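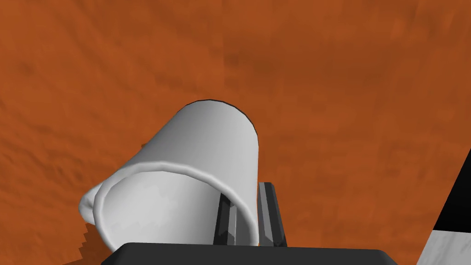
貸し宿「オティネ荘」(Otine) シーズン前安全点検表 コメント付き

点検日 2006年5月9日
点検した人 ホビタ・トルヒーヨ (Jovita Trujillo)
管理番号 2556
対象 母屋の1階と2階、離れ「ムシ」(Mushi)、外まわり
判定の書き方 良/手入れ/交換/保留

6月の最初のお客さままでに直せるものは全部直す、というつもりで見てきました。去年の表よりコメントがだいぶ長くなっていますが、点検が楽しくてつい書きすぎました。急ぐ人は判定の欄だけ拾ってください。「手入れ」と「交換」は最後の一覧にもまとめてあります。

玄関と廊下

玄関ドアの開閉、鍵のかかり 良
油を差したら見違えるほど軽くなりました。冬のあいだ誰も使っていなかった扉とは思えない動きです。

内側から鍵なしで開けられるか 良
母屋は問題なし。離れの分は後ろの欄に書きました。

上がり框の段差、滑り止め 交換
滑り止めテープの端が浮いています。靴下のつま先が引っかかる高さです。端だけ貼り直しても去年と同じことになるので、全部はがして新しくしたいです。はがした跡は糊が残ります。灯油は使わないで、シール用のはがし液でお願いします。

廊下の足元灯 良
どれも点灯。夜の廊下がとてもいい雰囲気になるので、ぜひ一度暗くなってから見に来てほしいです!

非常用の懐中電灯 手入れ
玄関の分は点きました。2階の分は電池が入ったまま冬を越して、端子に白い粉が出ています。布で拭いて電池を替えれば使えそうです。秋に閉めるときの手順に「電池を抜く」を足しておきました。

避難経路図 交換
日に焼けて、矢印の赤がほとんど読めません。新しい図面では離れへの通路の向きも直してください。今の図は増築前のままです。

台所

ガス栓、ゴム管 良
ひび割れなし。石けん水をつけて見ましたが泡は出ません。ゴム管は一昨年替えたもので、まだしなやかです。

ガス漏れ警報器 手入れ
本体は試験ボタンで鳴りました。いい音です。ただ、前に調味料の棚が置いてあって音がこもるので、棚のほうをずらしてください。

換気扇、フィルター 手入れ
羽根は冬前に洗ってくれた人がいるようで、きれいでした。ありがとうございます。フィルターはもう油で重いです。

食器の欠け、ひび 手入れ
ひとつずつ縁を指でなぞって確認しました。欠けのあるものは棚から下ろして、流しの下の箱に入れてあります。お客さまから「まだ使えるのに」と言われることもありますが、口をつけるところの欠けは遠慮なく外します。取っ手の付け根のひびも同じ扱いです。付け根は見た目でわかりにくいので、軽くはじいて音で比べるのがおすすめで、濁った音がしたら一度光に透かして見てください。慣れるとこれがなかなかおもしろいです。

包丁と保管場所 良
鞘つきで引き出しの奥。お子さま連れのときは上の棚に移す、という札も残っていました。

電気ポットのコード 良
差し込みのところに焦げ、変色なし。

コンセントまわり 手入れ
炊飯器とポットが同じ延長コードに挿してありました。どちらも大食いの器具ですから、片方は必ず壁に直接挿してください。延長コードの裏には小さな字で上限が書いてあります。台所のものは1000Wまででした。覚えておけるように、見えるところに書いて貼りました。

消火器 良
圧力の針は緑の範囲。置き場所の床に錆の輪がついていたので、下に木の板を敷きました。使用期限もまだ先です。

居間

家具の転倒防止 手入れ
今回いちばん力を入れて見たところです! 背の高いものは当然として、低い家具も侮れません。引き出しを全部いっぺんに開けると重心が前に来ます。子どもは引き出しを階段にします。うちの甥で確認済みです。本棚のL字金具は壁の下地にちゃんと効いていました。窓側の棚は金具のねじが石膏ボードにしか入っておらず、手で揺らすとねじごと動きます。下地の位置に打ち直してください。

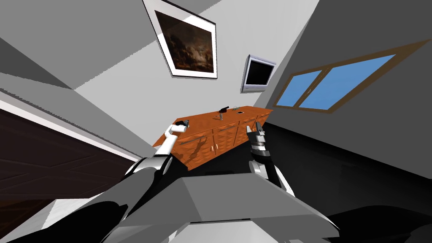
下地探しの道具は工具箱の二段目に戻してあります。針を刺すタイプなので、先のキャップを忘れずに。磁石で探すやり方もありますが、この建物では釘の間隔がばらばらで、かえって迷いました。打ち直しのときは古い穴をパテで埋めて、同じ穴をもう一度使わないようにします。

壁に掛けてあるもの 手入れ
額は紐ではなく金具で二点留めにしたいです。一点留めは地震のたびに傾くし、戻しているうちに釘がゆるみます。重さのあるものを寝床の頭の上に掛けない、これは各部屋とも守れていました。

引き戸、開き戸の指はさみ 良
戸当たりのゴムがしっかり残っています。

敷物のめくれ 手入れ
廊下側の角が反っています。裏に滑り止めを敷けばおさまると思います。巻いて逆向きに癖をつけるのも試しましたが、朝には戻っていました。

暖炉まわり 保留
煙突は業者の掃除待ちです。それまでは焚かないように、扉に札を下げました。火かき棒と灰入れはそろっています。灰入れのふたが、去年のへこみをきれいに叩き出してあって感心しました。

暖炉の柵 良
床の留め具はがたつきなし。

卓上に置く機器のコード 手入れ
時計、案内用の画面、電話など、机に置くものはコードの通り道まで見ます。机の手前に垂れていると、足か掃除機が必ず引っかけます。壁側に回して、余りは束ねて裏へ。きつく束ねすぎると熱がこもるので、ゆるい輪にしてください。

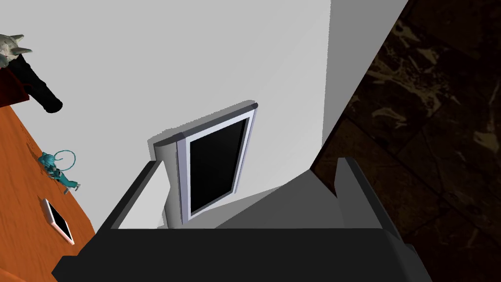 スタンドに立てた小型の画面。表示なし。

スタンドで立てる機器の据わり 手入れ
指で上の縁をそっと押してみて、すぐ戻れば良し。滑るときは底に薄いゴムを貼ります。ゴムは文具売り場のもので十分でした。

階段と2階

手すり 良
体重をかけても鳴りません。下から3段目の踏み板だけはやはり鳴ります。強度は確かめたので心配無用、夜に帰ってきた人がわかって便利という声もあって、鳴ったままにしています。

踏み板の滑り止め 手入れ
溝に埃が詰まって効きが落ちています。歯ブラシでこするとすぐ戻ります。

煙感知器 手入れ
寝室の分は鳴りましたが、東の部屋の分は声が小さく、電池が弱っているようです。電池を替えてもう一度押してみて、それでも小さければ本体を交換しましょう。天井に手が届くからといって椅子に乗らないこと。脚立は物置の左にあります。

窓の手すりと錠 良
どの窓も補助錠まで動きます。網戸の外れ止めも確認しました。

避難はしご 良
実際に庭まで下ろしてみました! たたんで箱に戻すほうがよほど難しく、説明書を読みながら二度やり直しました。次の人のために、たたむ順番を箱のふたの裏に書いてあります。

寝具まわりの電気スタンド 交換
西の部屋のスタンドはかさが電球に近すぎて、内側が茶色くなっています。今日から使用中止で、物置に下げました。

浴室と洗面

床の滑り 手入れ
洗い場の隅にぬめりが残っています。薬剤は混ぜないで、一種類ずつ使って流してください。

給湯の温度 良
台所と同時に出しても急に熱くなりませんでした。以前はここがひやひやする場所だったので、うれしいです。

しばらく使っていない蛇口 手入れ
最初に錆色の水が出ます。透明になるまで流し、口の網も外して洗うところまでを、開ける前の日の作業に入れました。

ドライヤーの置き場所 良
洗面台から離れた棚。コードのねじれもありません。

離れ「ムシ」

入口の錠 交換
内側のつまみが固くて、握力のない人には回せません。避難に関わるところなので、今回の一覧の先頭に置きました。グレデヴラ (Gredevura) の金物屋さんに同じ寸法のつまみがあり、取り置きをお願いしてあります。

床下の換気口 良
落ち葉を出したら風がすっと通りました。気持ちのいいものです。

非常灯 保留
説明書が見つからず、何分もつのか確かめられていません。どなたか箱を見かけていませんか。青い紙箱だったはずです。

外まわり

飛び石 手入れ
井戸の横の石が浮いています。砂を足して踏み固めるだけで直ると思います。

外灯 良
門のところは笠の中に蜂の古巣がありました。もう空だったので取り除きました。新しい巣は見当たりませんが、6月にもう一度見てください。

物置の燃料 手入れ
草刈り機の燃料が去年のままです。古い燃料は庭に捨てず、給油所に引き取りを頼みます。携行缶のふたのパッキンは問題ありません。

集合場所の札 良
大きなくるみの木の下。文字を塗り直したばかりで、門からでもはっきり読めます。

直すもの一覧

先にやること
離れの内側のつまみ(交換)
居間の窓側の棚、金具の打ち直し
東の部屋の煙感知器、電池
西の部屋の電気スタンド(下げ済み、代わりを用意)
避難経路図の描き直し

開ける前まで
玄関の滑り止めテープ
台所の延長コード整理、警報器の前の棚
換気扇フィルター
居間の敷物、額の金具、机のコード、スタンドの底のゴム
2階の懐中電灯、階段の溝
浴室の隅、蛇口の網
飛び石、古い燃料

待ち
煙突の掃除(ドゥルニネ (Durnine) の業者さんから日取りの返事待ち)
離れの非常灯の説明書

書き足し

試験ボタンを押すときは、家の中にいる人へ先に声をかけてください。今回、私は寝室の感知器で庭師さんを走らせてしまいました。

手入れが済んだ項目は、消さずに横線を引いて、日付と名前を入れてください。あとで見返すとき、前に何を直したかがわかるほうがずっと助かります。鉛筆は湿気でかすれるのでボールペンで。用紙の予備は台所の引き出し、輪ゴムの隣です。

次は離れの床下をもっと奥まで見たいです。古い長靴があれば貸してください。

トルヒーヨ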